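Startseite Meine Anfragen Wissensbasis Forum Kontakt
Suche in allen Tickets … Los

Ticket 368: Umzugskarton, Baumwollsachen riechen muffig
Bereich: Textilpflege und Lagerung
Status: in Bearbeitung
Gemeldet von: Zdenka Dimitriou

Hallo liebes Team von Erraji,

ich bin gerade mitten im Sortieren und habe richtig Freude daran (ehrlich, ich hätte das schon vor Monaten anfangen sollen!). Mein Problem: Die Putz- und Wischtücher haben im Karton einen Geruch angenommen, irgendwo zwischen Keller und altem Buch. Der Karton stand seit Juni im Abstellraum an der Außenwand. Flecken finde ich keine, die Pappe fühlt sich trocken an, und der Boden ist auch von unten in Ordnung.

Was ich bisher probiert habe:
- Deckel auf, zwei Tage am offenen Fenster. Besser, aber nicht weg.
- Ein Probetuch bei 40 Grad mit normalem Waschmittel. Frisch aus der Maschine herrlich, am nächsten Morgen wieder leicht muffig.
- Dasselbe Tuch bei 60 Grad, dazu eine Kappe Dustau. Großartig! Riecht nach gar nichts mehr, auch nach drei Tagen im Schrank.

Damit wäre die Sache für glatte Baumwolle eigentlich schon gelöst. Bleiben die Sachen, bei denen ich mich mit 60 Grad nicht traue: ein hellblaues Strickteil mit feinen Linien, ein rosa Tuch mit Waffelstruktur und das rosa-weiße Kuscheltier. Die würde ich so gern behalten, das Blau ist einfach wunderschön.
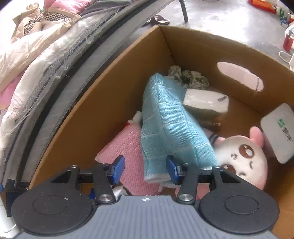

Dustau, 19. August (Donnerstag)

Hallo Frau Dimitriou,

was für eine schöne Fehlerbeschreibung, so macht die Arbeit Spaß!

Zuerst zum Hygienespüler: Ja, unser Dustau (heißt wie der Ort, in dem wir sitzen) darf auch bei 30 Grad mit in die Maschine. Er braucht dann nur mehr Zeit. Für die empfindlichen Teile schlage ich Folgendes vor:

1. Hellblaues Strickteil: erst das Etikett prüfen. Steht dort Baumwolle, 30 Grad Schonwaschgang, danach eine Stunde in lauwarmem Wasser mit einer halben Kappe Dustau liegen lassen und ausspülen. Flach trocknen, bitte nicht aufhängen. Bei Wolle das Bad weglassen und nur lüften, dafür länger.
2. Rosa Waffeltuch: gleiche Behandlung, aber getrennt vom Blau. Waffelstruktur hält Feuchtigkeit lange fest, also erst falten, wenn es auch in den Vertiefungen trocken ist.
3. Kuscheltier: in einen Kissenbezug, Schonwaschgang, wenig schleudern. Zwischendurch kräftig durchkneten, die Füllung trocknet zuletzt.

Den Karton würde ich nicht weiterverwenden. Pappe nimmt Gerüche an und gibt sie wieder ab, und dann fangen Sie von vorn an. Und verpackte Kleinteile bitte nicht wieder zu den Textilien legen.

Viele Grüße vom Servicetisch
Erraji Textilpflege

Nachtrag von Zdenka Dimitriou

Das Strickteil ist Baumwolle, juhu! Ich habe es genau nach Punkt 1 gemacht, mit 500 ml Wasser pro Griff in den Messbecher, bis die Schüssel voll war. Jetzt liegt es flach auf dem Wäscheständer und riecht nach nichts, einfach wunderbar. Das Waffeltuch hat länger gebraucht, ist aber auch gut geworden. Als neue Kiste nehme ich eine von Prullik mit Klickdeckel.

Offen ist noch das Kuscheltier. Außen ist alles prima, am Bauch rieche ich beim Drücken noch einen Hauch Keller. Noch einmal waschen oder erst mal in die Sonne?

Antwort Erraji Textilpflege

Erst mal Luft! Zwei Tage an einen warmen, schattigen Platz, damit das Rosa nicht ausbleicht, und morgens und abends wenden. Falls dann noch etwas zu riechen ist, den Waschgang wiederholen und doppelt spülen. Das Ticket lasse ich so lange offen.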